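Section 3: Running the bowl demo at an open day

I wrote this section after our October open house at Ornham, when I had the Testari arm out on the floor from ten in the morning until closing and learned a few things the hard way. Sections 1 and 2 cover unpacking and the first power-up, so I'm going to assume your arm is bolted down, the controller talks to it, and you've done the homing routine at least once without anybody watching. If you haven't, please go back and do that first!

The demo itself is simple. The arm picks up bowls, nests them, takes the stack apart again and puts the bowls back where they came from. People love it. I've shown fancier things (the cable sorting job took me weeks) and they always drift back to the bowls.

3.1 Before the doors open

1. Switch on the controller and let it sit for 20 minutes. The joints move a little differently when they've just been started, and you want your calibration done on a warm arm.

2. Load the demo file from the Zendex menu. Pick "Bowls, public" and leave "Bowls, lab" alone. The lab version runs at full speed and will scare the front row.

3. Check the speed cap on the status line. It should read 987. Mine came up as 2,000 one time after an update, and I only caught it when the arm took off across the table like it was late for a bus. If you see 2,000, go to Limits, type in 987 and press Save twice. (Yes, twice. The first press only saves it for the session.)

4. Put the floor tape down. I go wider than the manual for the old model said, and I still wish I'd gone wider on the side where the snack table was.

5. Press each emergency stop and release it again. There's one on the pendant and one on the post. Do both.

CAUTION: Never hand the pendant to a visitor, even with the arm paused. A kid can find the jog buttons faster than you can.

3.2 Setting the lights and the table

Shiny bowls are hard on the vision system. A polished bowl is pretty much a mirror, so the software may lock onto a reflected ceiling light and decide the rim is somewhere it isn't. What works for me is soft light from overhead and no spotlights at all. If the venue people offer to "brighten up your corner," say no thanks.

Wipe the table and pull the side blinds. Then run Calibrate > Surface with nothing on the table and your hands out of the way. The number at the end is the match score. Anything above 1,569 is fine. Below that, wipe again, check the blinds, and rerun it.

NOTE: The score drops in the late afternoon if you have west windows. I recalibrate at 3 p.m. whether it needs it or not.

3.3 Placing the bowls

6. Park the arm with the Home button so it's clear of the table.

7. Set out 3 bowls, well apart, with open table between them. I don't measure. A loose triangle is good, and mixing steel and white gives you something to talk about, as the two kinds look so different to the software.

8. Press Scan. Each bowl should get an outline on the monitor. If one of them doesn't, slide it a little and scan again before you start fiddling with settings.

9. Make sure all of the bowls are empty. Visitors drop things in them. I've fished out a raffle ticket and most of a cookie.
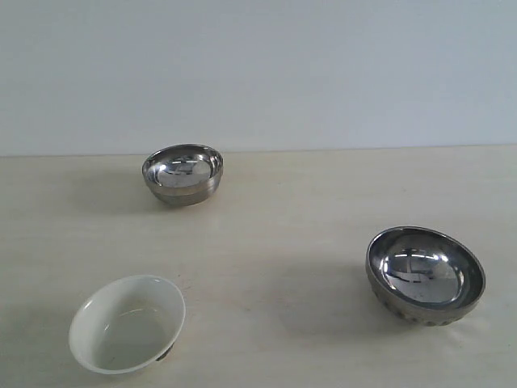
Ladefoged wrote in after trying the first draft of this section that the steel ones gave them trouble until they turned the exposure down two notches, and that after that the scan caught every rim on the first pass. I've since tried the same thing and it helped me too, so do it before step 8 if your room is bright. The setting is under Camera > Manual.

10. Press Start, step back behind the tape, and keep the pendant in your hand the whole time. One full cycle runs a couple of minutes.

3.4 If it stops partway

Most stops are a missed grip. The status light goes amber and the arm holds still. Tell people it's thinking (they always laugh), press Pause, then Home, and set the bowls out again from step 7. Don't reach in while the light is amber.

If the light goes red, somebody has hit a stop button. Find out which one, release it, and do the homing routine over from Section 1. That takes a while, so it's a nice time to answer questions. The one I get most is whether it can do dishes. It can't, at least not with this file.

Packing up is in Section 4.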